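Blutdruckmessgerät Clakis für den Oberarm: mein Erfahrungsbericht nach einem guten halben Jahr

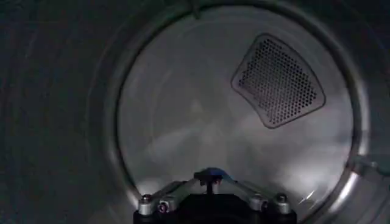 Blick in die Trommel aus Edelstahl, hinten rechts oben das Lüftungsgitter

Eigentlich wollte ich nie ein eigenes Blutdruckmessgerät im Haus haben. Meine Mutter hatte eines, und ich erinnere mich noch gut daran, wie sie nach jedem Kaffee, nach jedem Telefonat und vor jeder Nachrichtensendung die Manschette anlegte und dann den halben Abend über die Zahlen grübelte. So wollte ich nicht werden. Als mich meine Hausärztin im November bat, ein paar Wochen lang morgens und abends zu Hause zu messen und alles aufzuschreiben, habe ich mich trotzdem brav auf die Suche gemacht und bin nach langem Hin und Her beim Clakis gelandet.

Zur Auswahl standen bei mir am Ende drei Geräte. Das Handgelenkgerät von Prania war das kleinste und auch das hübscheste, muss ich sagen, aber man muss den Arm dabei sehr genau auf Herzhöhe halten, und ich kenne mich: Morgens um halb sieben halte ich gar nichts genau. Das Aaltonen misst am Oberarm wie das Clakis und macht einen sehr soliden Eindruck, kostet aber deutlich mehr, und die Sprachausgabe, mit der es wirbt, brauche ich nicht. Meine Schwägerin hat es und ist glücklich damit. Ich durfte es ein Wochenende lang ausleihen, dazu weiter unten noch ein paar Worte.

Im Karton des Clakis liegen das Gerät selbst, eine Manschette in mittlerer Größe, vier Batterien, ein Stoffbeutel und eine Anleitung, die so dünn gefaltet ist, dass ich sie nie wieder richtig zusammenbekommen habe. Ein Netzteil ist nicht dabei. Das finde ich ein bisschen schade, man kann es aber nachkaufen. Die ersten Batterien haben bei mir für gut 230 Messungen gereicht, dann kam das Symbol mit der leeren Batterie und kurz darauf war Schluss.

Die Einrichtung ist schnell erledigt. Uhrzeit und Datum einstellen, Speicherplatz für Person eins oder zwei wählen, fertig. Wer wie ich die kleinen Tasten nicht beim ersten Mal trifft, braucht etwas Geduld, denn man kann beim Datum nur vorwärts blättern und dreht dann eben noch eine Runde durch alle Monate (bei mir waren es zwei Runden, ich gebe es zu).

Nun zum Wichtigsten, der Manschette. Sie ist vorgeformt und etwas steif, sodass man sie mit einer Hand überstreifen kann, und das ist für alle, die allein messen, wirklich Gold wert! Beim ersten Anlegen hatte ich sie zu weit unten, fast in der Ellenbeuge, und bekam Werte, bei denen ich mich lieber gleich wieder hingelegt hätte. Sie gehört ein Stück oberhalb der Armbeuge hin, der Schlauch zeigt zur Hand. Messen Sie vor dem Kauf unbedingt Ihren Oberarmumfang. Mein Mann hat kräftige Arme und brauchte die große Manschette, die wir extra bestellen mussten und die erst nach anderthalb Wochen kam. Mit einer zu engen Manschette fallen die Werte leicht zu hoch aus, und dann macht man sich womöglich ganz umsonst Sorgen.

Beim Aufpumpen brummt das Gerät hörbar, aber in einem angenehm tiefen Ton. Das Aaltonen ist da leiser, es pumpt auch sanfter, und wer empfindliche Arme hat oder leicht blaue Flecken bekommt, sollte es wenigstens einmal ausprobieren. Beim Clakis drückt es in den letzten Sekunden schon ordentlich. Ich habe mich daran gewöhnt. Mein Mann brummt jedes Mal mit.

Die Anzeige ist groß und schwarz auf hellgrauem Grund, die oberen beiden Zahlen kann ich ohne Brille lesen, den Puls darunter nicht mehr ganz so gut. Eine Beleuchtung fehlt leider. Im Winter musste ich morgens also immer erst das große Licht anmachen, was mir den Tagesbeginn ehrlich gesagt mehr verdorben hat als jeder Messwert.

Gespeichert werden 100 Messungen je Person, danach wird die älteste überschrieben. Für den Zeitraum, den meine Ärztin sehen wollte, reicht das völlig. Sehr gern mag ich die Mittelwertfunktion: Man misst dreimal hintereinander mit je einer Minute Pause, und das Gerät rechnet den Durchschnitt aus. Meine erste Messung ist nämlich fast immer die höchste, die dritte gefällt mir am besten, und ohne den Mittelwert wäre ich wohl in Versuchung geraten, nur die dritte aufzuschreiben.

Es gibt auch eine App dazu, sie heißt Zaltura und überträgt die Werte per Bluetooth aufs Telefon. Die Kurven darin sind schön übersichtlich, man kann Notizen anhängen (»schlecht geschlafen«, »Treppe gerannt«) und alles als Liste ausdrucken. Nur die Verbindung klappt nicht immer auf Anhieb. Zweimal musste ich das Gerät ganz aus der App löschen und neu anmelden, die alten Werte waren danach zum Glück noch da. Inzwischen schreibe ich meistens wieder ins Heft – das liegt sowieso neben dem Gerät, und ein Bleistift braucht kein Update.

Und stimmen die Werte? Beim letzten Termin habe ich das Clakis mit in die Praxis genommen. Die Arzthelferin hat erst mit ihrem Gerät gemessen, dann nach einer kleinen Pause mit meinem am selben Arm, und die beiden Ergebnisse lagen so nah beieinander, dass sie zufrieden genickt hat. Auch mit dem geliehenen Aaltonen kam ich zu ganz ähnlichen Zahlen. Das ist natürlich kein Labortest, mir hat es aber genügt. Wer Herzrhythmusstörungen hat, sollte vorher in der Praxis nachfragen, ob so ein Automatikgerät überhaupt geeignet ist.

Ein paar Dinge habe ich mir mit der Zeit angewöhnt. Ich setze mich fünf Minuten hin, bevor ich anfange, beide Füße auf dem Boden, Rücken angelehnt, der Arm liegt auf dem Tisch. Kaffee gibt es erst danach. Geredet wird auch nicht, und das ist bei uns am Frühstückstisch die größte Hürde von allen. An Tagen, an denen ich mich über irgendetwas geärgert habe, schreibe ich den Wert trotzdem auf und mache ein kleines Kreuz daneben.

Was mir fehlt, sind die Beleuchtung und eine etwas festere Tasche. Der Stoffbeutel ist nett, aber im Koffer hat das Gerät schon eine Schramme am Gehäuse abbekommen. Und der Klettverschluss der Manschette sammelt Fusseln, dass es eine wahre Freude ist. Ich zupfe sie mit einer alten Zahnbürste heraus.

Von mir gibt es vier von fünf Sternen. Für jemanden, der allein misst und keine Sprachausgabe möchte, würde ich das Clakis jederzeit wieder nehmen. Wer einen sehr leisen Apparat sucht, fährt mit dem Aaltonen besser. Die große Manschette bitte gleich mitbestellen, falls Sie sie brauchen!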